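# The patient business of teaching a robot to clear a table

Wilfredo Espiritu used to repair tills. For the past year he has spent his working days moving a pair of robot arms by remote control, putting cups on trays and bags on tables, so that a computer can learn to do the same.

He works for Trando, a small firm that rents two rooms above a tile showroom. The job is called teleoperation. Espiritu sits with a set of handles, one for each hand, and whatever he does with them the arms copy. Every movement is recorded along with the pictures from several cameras. A run at the task is called a demonstration, or a demo, and the team had 1354 of them on disk when I visited.

Some of the cameras sit beside the table and take in everything. The others ride on the arms themselves, close to the grippers, and it is these that the software leans on when it has to take hold of something.
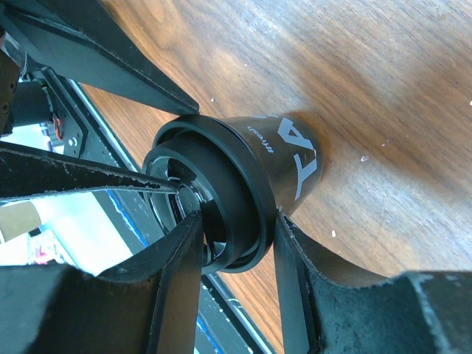
*A black cylinder with a wide rim, seen from a camera on the arm.*

"People think the big view matters most," says Murray Katene, who runs the project. "For getting across the table, it does. For the last couple of centimetres you want to be looking from the hand."

The task at the moment is a café table. There are cups, mugs, trays, plates and paper bags, and the arms are meant to serve, pack and tidy with them. Trando has a customer in mind, a chain of station kiosks called Bavudow, which would like something to handle takeaway orders in the quiet hours. No contract has been signed.

A session starts with a card. Imtiaz Munshi writes these the evening before, and each one gives the starting layout and the result wanted at the end. He changes the layouts a good deal. If the tray is always in the same place, the software learns the place and ignores the tray, and it will go on reaching there after the tray has been moved. 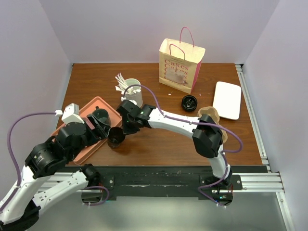 Using two arms together is the part that new operators find hardest. With one arm you only need to watch one gripper. With two, you have to keep them from knocking into each other, and the handles give no feeling of contact. Espiritu says he learned to slow down whenever the grippers came within a hand's width. Munshi would prefer him to stop one arm altogether and let the other finish, as it makes a cleaner recording.

They still argue over this. Jaanus Bite, who trains the models, has looked at both kinds of demo and says the pauses cause trouble of their own. A robot that has been shown a lot of waiting will wait. In one early version the left arm stopped over the table and stayed there until someone switched it off.

Bite now trims out the longest pauses before training. He also throws away demos in which the operator has clearly changed his mind halfway. After the last round of checking, 817 were left that he was happy to use. Katene winced a little at the figure, having paid for the rest.

Paper bags have been the slowest to get right. They slide, they fold, and their handles can be in a new position every time.
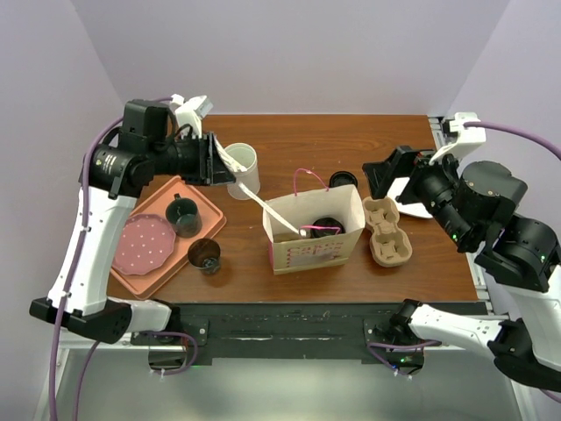 Espiritu has tried several ways with them. His current method is to bring the gripper in low and take his time. He can do a straightforward packing run in less than a minute on the handles. By hand it would take him a few seconds.

The older way of showing a robot a job is to take hold of the arm and push it through the movement. Stekero, where Katene worked before, did it like that for years with welding arms. It is quick to learn and needs no handles. The drawback for camera-based learning is that the person's own hands and sleeves get into the pictures, and they won't be there when the robot works alone.

Fidel Ojeda, the newest operator, came from the pushing school. He took 4 days to get used to the handles and says his shoulders ached for all of them. He now does sessions of 20 minutes, then swaps with Espiritu.

Black objects give him the most bother. On a black gripper's camera, a dark cup has little to mark where it ends and the finger begins, and he finds himself hunting for the lettering to work out which way round it is lying. 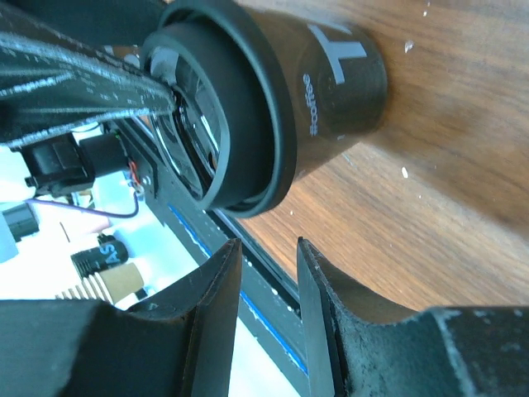 ## What happens next

Katene wants the café work finished by July. After that the arms will go to Siriwardena, a catering supplier, for a trial in a real kitchen, with Ojeda going along to record more demos there. Espiritu will stay behind and start on cutlery.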